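Open day at Stundura, quick notes before I forget it all

Typing this on the train home so excuse the mess. Went up Sunday for the open day at Stundura, the little film and animation school that took over the old Ruchti building. Doors at 10, I got there at twenty past, already a line for coffee.

Flora Dow did the welcome. Short, thank goodness. Student films all day in the main room, talks upstairs, sign up for the edit suites at the desk. Edit suites full by the time I found the desk. Next year, go there first.

Screening block one was the shorts made with local high schools. 5 films, all under ten minutes. Best of them by a mile was Zoltadar, a comedy about a fortune-telling machine that only gives bus times. Made by a class of 15 year olds with a budget of $300, most of it spent on paint. Sound was rough in the middle but the audience was howling. It's been picked for two youth festivals already and the kids got up afterward for questions, very shy, then not shy at all. One of them wants to do captions for the whole program next year becuase her brother is deaf and he gets bored at these things. Good for her. Somebody hire her.

Lunch: soup, ran out.

Afternoon talk from Hafþór Thorlacius on sound for short films. Went over by half an hour and I didn't mind. His main tip, record a full minute of nothing in every room you shoot in. I never do this. Also played the same footsteps over four different clips, and you really would swear they were different shoes.

Then Iqra Bukhari on planning shots with 3D sets before anybody rents a location. She works on Grilville, the second year group project, a family mystery set in one house. They block the whole thing out on a computer first, doors and furniture and all, then argue about it. Lots of arguing apparently. She said they cut two scenes that way before a single day of filming.

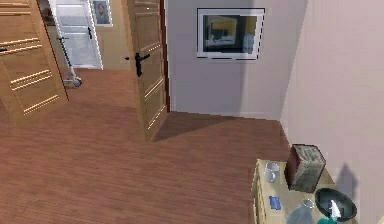
Computer-made interior with the doors open, plenty of bare floor to work with.

Asked her what a school with no money should use and she said cardboard and a phone, same idea. Wrote that down for our club.

Missed Gülizar Akbulut's animation table completly, packed up by 4. Annoyed about that. Angus Sutherland says she'll run it again in May, smaller group, bring your own drawings. Entry forms for next year's student shorts go out the same month.

Parking was awful, take the train. My stop.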